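# Folding T-shirts to one size

The drawers in the Grolside chest are 20 cm deep inside, and a T-shirt folded the way I was taught ends up too wide to stand on edge in them. In April I took everything out, measured the drawers properly and settled on a single fold for all cotton tops. These are my notes on it, mostly so that I stop working it out again each time I change the drawers over.

## Surface

A bed is too soft. The cloth sinks, the fold lines wander and the stack leans. I use the dining table, cleared and wiped first. Any hard surface wider than the shirt laid out flat will do.

Dark clothes go to one side before I start. They collect lint from everything else, and I fold them last.

## Method

1. Lay the shirt face down and smooth it from the collar to the hem.
2. Fold one side in to the middle of the collar. Turn the sleeve back on itself so that it stays inside the new edge.
3. Repeat on the other side. The two edges should meet without overlapping.
4. Bring the hem up to just below the collar.
5. Fold the result in 3 and stand it up. If it falls over, the last fold was too loose.

Step 2 is where most of mine go wrong. A sleeve that isn't turned back far enough leaves a lump at one end, and the shirt then takes up the space of 2 in the drawer.

## Printed shirts

Large prints need some extra care. The printed area is stiffer than the cotton and resists a crease, so the fold tends to land beside the lettering whatever you intend. Jelle Verschueren, who taught me the drawer method, folds his with the print outwards so he can find them by the letters. I do the same now.

The faded red one with KINNEY on it is the shirt I practise on. The white capitals run lengthways along the fold, and the striped ribbing gives me something to line up against.

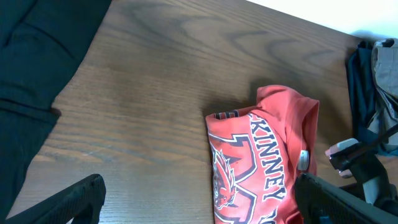
## Drawer layout

Top drawer: plain shirts, light to dark, left to right. Second drawer: printed shirts. Bottom drawer: long sleeves, which get one extra fold and still come out thicker.

I tried the Stesier dividers and took them out again. They are 2 cm too tall for the runners and catch when the drawer closes. A strip of stiff card cut to length does the job and can be replaced when it bends.

With the drawers full I can fit 50 tops in the chest. The limit is the thickness of the winter ones. Jumpers stay on the shelf, folded flat.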